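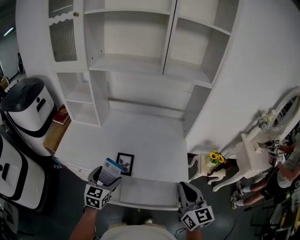

Do I need a robot arm to build and use the Flultenen gripper?

The gripper is held in the hand and works without an arm. An arm only comes in if you want to train a policy on the recordings and run it, and the files for that are kept in a separate folder.

Flultenen hand gripper: build files and desk-tidying recordings
Last changed Aug 5, 2020

What is in this repository

cad/ housing, finger mounts and marker cubes
firmware/ trigger reading and time stamps
castano/ Castaño, the scripts that line up video with the marker tracks
data/ index file and download script for the recordings
arm/ adaptor plate drawings, not finished

The grippers were put together at Zollow, a shared workshop, and the recordings were made with them by members. The first working pair dates from January. Everything in cad/ is the current version; older housings are in the tagged releases.

Building one

Make the housing first and leave the finger mounts until you have the rail in your hand, as rails differ a little from one seller to the next. The slot in the mount can be opened up with a flat file. Do not glue the pads before checking that both fingers close evenly.

Print the marker sheets on matt paper at full scale. Glossy paper gives white patches under ceiling lights and the tracker drops the marker. Stick the sheets to the cubes with a thin, even coat and check that each cube has the right set. A swapped set will still track, but left and right will be reversed in the output.

The trigger cable is 310 mm long before crimping. Anything shorter pulls at the connector when the fingers are fully open. 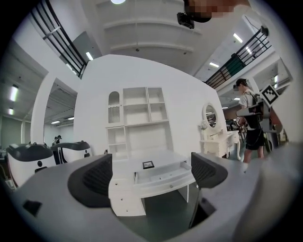 Desk with the drawer open, seen past the finger pads.

Recordings

The current release has 600 recordings. Of these, 103 are marked "partial" in the index because a marker was lost for part of the run. They are left in, and the loader skips them unless you pass --partial.

Tasks cover small household jobs: picking up flat items, opening and closing drawers, moving things between a desk and its shelves. The furniture is mostly white, and a policy trained on this set alone should not be expected to cope with dark wood or strong patterns. Object labels were typed in by hand and the spelling is not consistent.

Faces are blurred in the released video. If you find one that was missed, open an issue with the recording number and the file will be withdrawn. 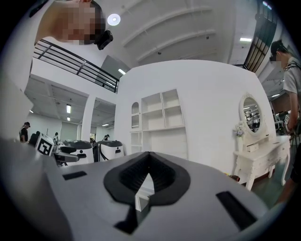

Wide-angle gripper view towards the shelving and the vanity table.

Known problems

Lens distortion is strong near the rim. Run castano/undistort before measuring anything.

Time stamps drift if the board has been on for more than 300 minutes. Restart it between long sessions.

The Daveo mount in cad/extras fits the old housing only. A new one is drawn but has not been tested.

Licence

Build files and scripts may be used and changed freely with credit. The recordings are for research and teaching use; see data/LICENCE for the wording.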